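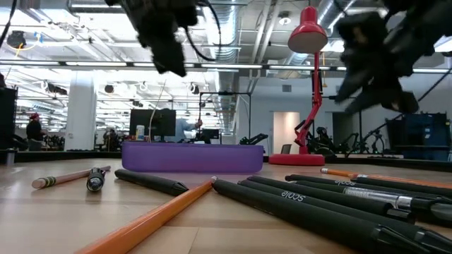
¿Qué hace un operador de teleoperación?
Conduce a distancia dos brazos robóticos para completar una tarea manual corta, y cada ejecución queda registrada como un ejemplo con el que después se entrena un modelo de control.

Jivatis incorpora operadores de recogida de demostraciones para el proyecto Natia, dedicado a la manipulación de objetos pequeños con dos brazos. Las plazas abiertas son 8 y el trabajo es presencial. La incorporación está prevista para junio.

Objeto del puesto

Natia aprende por imitación. El modelo recibe las secuencias de imagen y las posiciones articulares de ambos brazos, y ajusta su política a partir de lo que hizo la persona que los conducía. La calidad del conjunto depende de la regularidad de la ejecución: trayectorias sin titubeos, agarres repetibles y variación suficiente en la posición inicial de los objetos.

La primera familia de tareas se realiza con material de escritura sobre mesa: lápices y bolígrafos dispersos que deben recogerse, orientarse y depositarse en una bandeja. Son objetos delgados, ruedan con facilidad y se tapan unos a otros. Más adelante se añadirán tareas de clasificación y de entrega de un brazo a otro.

Funciones

Preparar la mesa según la ficha de tarea, con una disposición distinta en cada episodio.
Ejecutar la tarea mediante los mandos de teleoperación, sin pausas superiores a las indicadas en la ficha.
Marcar el episodio como válido, dudoso o descartado, y anotar el motivo en los dos últimos casos.
Etiquetar las fases de una muestra de episodios: aproximación, agarre, traslado y suelta.
Avisar de holguras en las pinzas, cables tensos o desviaciones de calibración.

Una caída del objeto no invalida por sí sola el episodio. Si el operador lo recupera y termina la tarea, se conserva con la etiqueta «recuperación» – estos casos interesan especialmente al equipo de modelado.

Requisitos

Buena coordinación bimanual y visión normal o corregida.
Capacidad para mantener la atención en trabajo repetitivo.
Manejo básico de ordenador y lectura de instrucciones técnicas en español. El inglés se valora, sin ser excluyente.
No se exige titulación ni experiencia previa en robótica.

Se valorará haber trabajado en montaje electrónico, microsoldadura, laboratorio o control de calidad.

Condiciones

Contrato de 29 horas semanales en turno de mañana o de tarde, a elegir según disponibilidad. Las sesiones de conducción se interrumpen con descansos obligatorios, que computan como tiempo trabajado. La formación inicial dura cuatro jornadas, es remunerada y corre a cargo de Imelda Belmonte. El objetivo del equipo en esta fase es reunir más de 600 episodios válidos por familia de tareas; no hay primas individuales por volumen.

Las cámaras del puesto pueden captar a personas que se encuentren en la sala. Quienes se incorporen firmarán un documento informativo sobre el uso y la conservación de esas grabaciones.

Proceso de selección

Tras la revisión de la candidatura se convoca a una prueba práctica con los mandos. Se observan la suavidad del movimiento y la evolución entre el primer intento y el último; la velocidad no puntúa. Después hay una entrevista breve con Traian Matei, responsable de adquisición de datos.

Para presentarse, envíe un currículum de una página a la oficina de personal de Jivatis, a la atención de Rozália Győri, con el asunto «Natia – operador» y el turno preferido. Las candidaturas sin turno indicado se asignarán al de tarde.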